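Can a machine put away the leftovers yet?

4 Jul 2022

My sister has asked me twice now when she can buy something that will empty her dishwasher. She has three kids and she means it. I work near this stuff, so I get the question a lot, and my answer has been "a while" for as long as I can remember.

I went back through my notes from April to see if that was still fair. The short version is that picking things up has gotten pretty good. A mug, a wooden spoon, a folded towel if it stays folded. At Plerkton we logged 321 tries at moving kitchen items from a table to a shelf, and 112 of them were with plastic food containers. The mugs were nearly boring. The containers took up most of the afternoon, every afternoon.

Part of it is seeing them. Clear or cloudy plastic shows you whatever is behind it, so the edge the machine wants is often the hardest edge to find. Part of it is that they are light. Touch one a little off center and it slides or rolls, and now the plan is wrong. A person fixes that without noticing. Two stiff fingers have to look again and start over.

Notburga Wallner thinks I make too much of this. Her view is that a shop floor would never hand a machine a loose container in the first place. At the Sutter plant, where she spent 5 years, every part arrived in a tray, facing the same way, and the arm did its one move all day. She is right about that, and it's why factories have had robots for decades and kitchens haven't. My sister's cupboards don't come with trays.
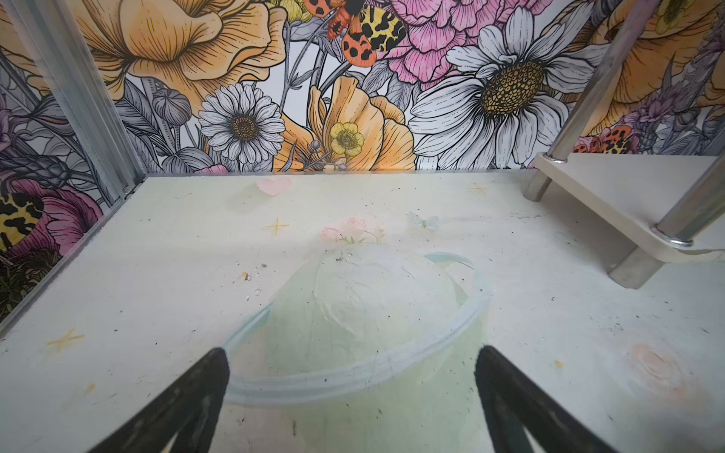

A green container, tilted or on its side, from the gripper's point of view.

The rim is the part to go for with one of these. It's thin, and a pinch there holds better than a squeeze across the whole body. Ivone Marinho would like to try softer fingertips next, and I think that will help more than another camera would.

Lids I haven't even started on. Matching a lid to its container beats most of the adults I know, and pressing it down until it clicks takes a kind of push we don't do well.

So I told my sister to keep making the kids do it. She said they're slower than the robot.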